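Tralholm Large Dinner Plate, Light Blue

Price: 29 each
Also in: mint green, oat
Sold singly or as a set with the Wiler bowl

I'll start by admitting I own way too many plates. When I opened the shop I told myself I'd only stock things I'd be happy to eat my own supper from, and then of course I had to test that (over and over, with pasta). The Tralholm is the one I keep reaching for. It's big, it's a soft pale blue, and it makes a fried egg look like you planned it.

The shape is pretty simple. You get a broad, smooth middle where the food goes, then a set of fine ridges circling it, then a slightly raised rim. I love the ridges! They're shallow enough that a sponge gets into them without any fuss, and they give the plate a bit of something to look at without a printed pattern fighting with your dinner. I sold a flowery plate my first year and I got so tired of it.

The color is hard to get right on a screen. Mine look cooler in the morning by the kitchen window and a little grayer under the lamp at night. If you're trying to match something you already have, write to me and I'll mail you a glaze chip for free — just send it back when you're done, please, I only have so many. 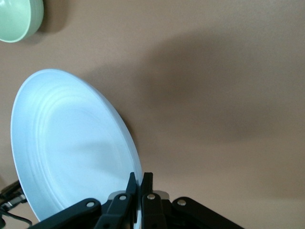

I mix my blue plates with mint green bowls and I think they look great together, a bit like an old ice cream parlor. The Wiler bowl in mint is the one most people add to their order. You could go all blue too, and plenty of customers do, but I get bored when everything on the table matches.

Now the practical stuff. The plate weighs 800 grams, so it has some heft but you can still carry a stack to the table. It goes in the dishwasher and the microwave. It does not go in the oven, and please don't put it on a burner (yes, I've been asked). Metal knives can leave faint gray marks on the glaze over time. A paste of baking soda and water takes them right off mine.

For storing, I stand them on edge in a Gauthier rack inside the cupboard. The rim gives you something to grab, so pulling one out from the middle is easy. Stacked flat is fine too. I used to put paper towels between them and gave up after a week, and they've been okay.

A set of four plates and four Wiler bowls is 143. It ships in two boxes, and they don't always show up together, so give the second one a couple of days before you worry. If anything arrives chipped, send me a photo and keep the box. I'll get a new one out to you.

The oat color is sold out until February. Mint and light blue are both in stock. I'm also waiting on the Graltska side plates, which are smaller and have the same kind of rim, and I'll put them up on their own page once I've had toast on one.

Care: dishwasher safe, microwave safe, not for oven or stovetop
Returns: 30 days, unused, in the original box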